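Nestix Permeable Paver System

January 2026
By Eusebio Llanos

If you have a driveway that turns into a pond every time it rains, you already know why people get excited about permeable paving. Nestix is a concrete paver with a wide joint on all four sides, and the rain goes down through those joints into the stone base underneath, where it can soak away in its own time. No trench drain, no grate to clean out, no puddle at the garage door. I have been putting down pavers for most of my working life and this is the one I put in front of my own house.

Each paver has molded spacer lugs on the sides. You set one against the next, the lugs meet, and the joint comes out the same width every time. Lugs on the long sides are offset so they nest between the lugs of the neighboring paver (hence the name), and once the joints are filled with chip stone the whole field locks up tight. Cars can turn on it. A loaded moving truck has backed over mine twice and I went out afterward with a straightedge, fully expecting to find a dip, and there wasn't one!

Shapes and finishes

Nestix comes in two shapes. The Hosine is the rectangle, good for herringbone and running bond, and it's the one to pick for anything that carries traffic. The Apaza is a larger square with a lightly textured top, and it looks wonderful on patios and around pool decks. The two share the same thickness and the same lug spacing, so you can run a border of one around a field of the other without shimming anything.

Colors are sand, slate, and a warm brown blend. The color goes all the way through the unit, so a chipped corner won't show up as a pale spot. Expect some variation from pallet to pallet. Pull from three or four pallets at once as you lay and the blend will look natural.

A pallet holds 156 pavers in the Hosine shape. Apaza pallets hold fewer because of the size, and the count is printed on the wrap. A full Hosine pallet weighs close to 3,000 pounds, so think about where the truck is going to set it down. Please don't have it dropped on a lawn over a septic tank. I've seen that.

The base is the whole job

With ordinary pavers you compact a dense base and screed an inch of sand over it. Forget all of that here. Sand will clog the system, and dense base won't drain. You want open-graded crushed stone, washed, with angular faces: large stone at the bottom, a middle size over that, and small chip for the bedding layer. Round gravel rolls around underfoot and never settles down, so leave the pea stone at the yard.

Depth depends on your soil. Sandy ground drains fast and needs less. Heavy clay needs a deeper reservoir, and often a perforated pipe near the bottom that leads the extra water somewhere useful. Dig a test hole, fill it with water, and see what's left in the morning. Your local building office may want to look at the plan as well, especially if the area is over 1,000 square feet.

Compact in layers with a plate compactor and put a pad under the plate for the final pass over the pavers. Sweep chip into the joints, compact, sweep again. The second sweep always takes more stone than you'd think, so hold a few bags back.

Edges

Every paver field needs something solid around it. A poured curb works, and so does the Numavley edge rail, which spikes down into the base stone and bends enough to follow a gentle curve. For a driveway I still like concrete. For garden paths, where the rail disappears under the mulch after one season, Numavley is quick and very tidy.
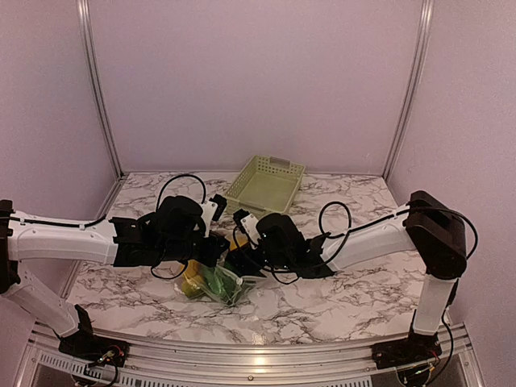 Cutting is the slow part along any curve. Mark the pavers in place, number them on the underside, and cut the lot together on a wet saw. Try to keep every cut piece bigger than a third of a paver, and if a sliver shows up in the layout, shift the pattern or swap in a border course.

Looking after it

Blow the leaves off in the fall before they break down into the joints. Once a year, June is a good time for it, run a shop vacuum over any joints that look dirty and top them up with fresh chip. Weeds will sprout here and there in whatever dust has settled, and they pull right out. In winter, shovel or plow as usual with a rubber edge on the blade. Meltwater drains through the joints, so you get a lot less refreezing and you can go easy on the salt. Skip the sand for traction and use a little chip stone.

Ordering

The smallest order we deliver is 400 square feet. Anything less can be picked up at the yard, and a sturdy trailer will handle a half pallet. Add extra for cuts, more if you're laying herringbone on a curved drive. Samples of both shapes in all three colors are at the front counter, and you're welcome to take a couple home and look at them wet.

Contact us | Copyright Nestix Paving | Back to top

We use cookies to remember your preferences on this site. By continuing to browse you accept their use.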